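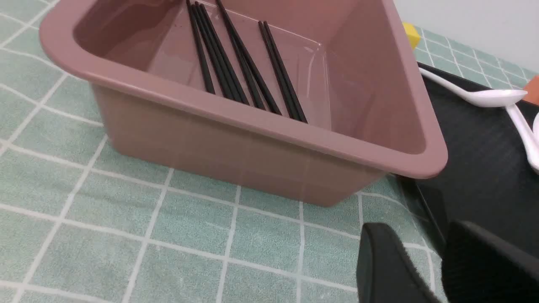
Figure 4a. Sticks in the deep receptacle, spoons on the flat one. Photograph: Lingyun Yao, Trerkesbridge.

4.2 Receptacle form and the separation of utensils

The second part of the study concerned the return of utensils to the table after washing, before they are put away in drawers. Section 4.1 treated mixed storage, in which all utensils share one container. In the present section each utensil type has its own receptacle. The pair shown in Figure 4 consists of a pink plastic bin with sloping walls and a low black tray. Chopsticks are assigned to the bin and white spoons to the tray. No labels were used at any stage.

The two receptacles differ in depth, color and openness. We did not attempt to isolate these variables, as households seldom vary them one at a time. What matters for the analysis is that the forms constrain the utensils differently. A chopstick that is longer than the bin is deep can lean on the wall, with its upper end against the rim, and can be picked up from above without disturbing those beside it. Sticks that lie in contact along their length are usually lifted together. In Figure 4a some of the sticks are bunched and others stand apart, a distribution we observed often and recorded as "partly clustered."

Spoons behave differently. The bowl raises one end from the surface and prevents close parallel packing unless the spoons are nested. Participants rarely nested them. On a tray, spoons tend to be left in whatever orientation they had when released, and the rim offers a resting place that was used more than we had expected. Orientation was therefore coded separately from placement, and a spoon lying partly on the rim was counted as correctly placed.

Of 1613 utensil returns recorded in the full study, 749 were made under the separated condition. In 610 of these the utensil was put in the assigned receptacle and left there. A further 61 were first put in the wrong receptacle and then moved by the same participant. The remaining returns ended in the wrong receptacle or on the cloth. Errors ran mainly in one direction: spoons were dropped into the bin more often than chopsticks were laid on the tray. The bin is the more general container of the two, and participants in the Gristside households in particular treated it as a default.

Small unrelated articles were also permitted on the tabletop, as in Figure 4b, where foam cubes lie behind the tray. These were not coded. Their effect on reach was not measured, and we make no claim about it here. 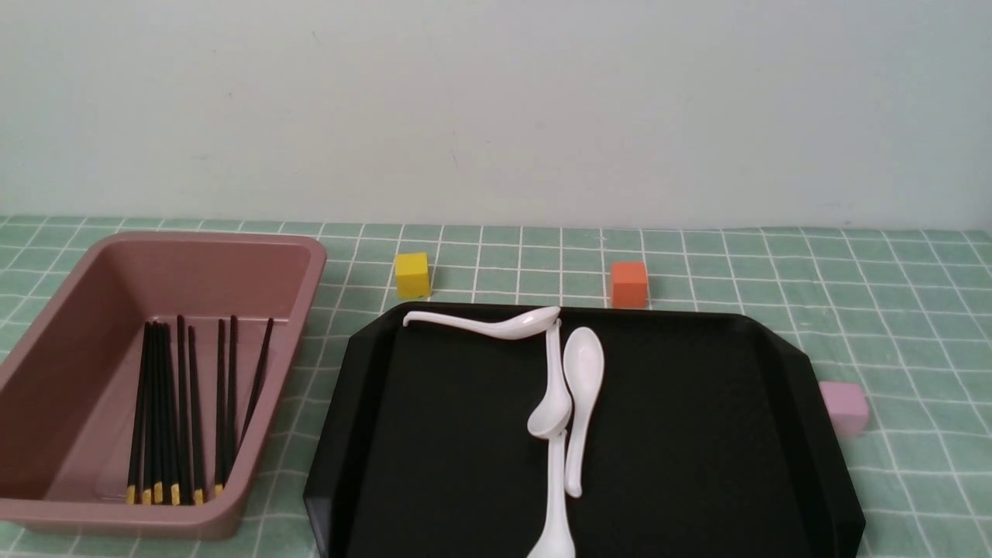

Hélder Antunes, in a written response to the draft, objected that the direction of the errors may say more about habit than about form. In his view, people who keep all their utensils upright in one jar at home will look for a jar wherever they are, and a deep bin is the nearest thing on offer. He suggested repeating the procedure with the assignment reversed, the spoons in the bin and the chopsticks on the tray.

We accept the objection in part. The reversed assignment was tried in the Mbeki pilot, but chopsticks rolled on the tray surface and several participants abandoned the task. Those sessions are excluded from the totals given above. A tray with a ribbed base would remove the difficulty and is planned for the sessions in November. Until then, the results support only the narrower statement that separation by type was maintained in most returns when the long utensils had the deep receptacle. Coding rules for partly clustered sticks are given in Appendix B.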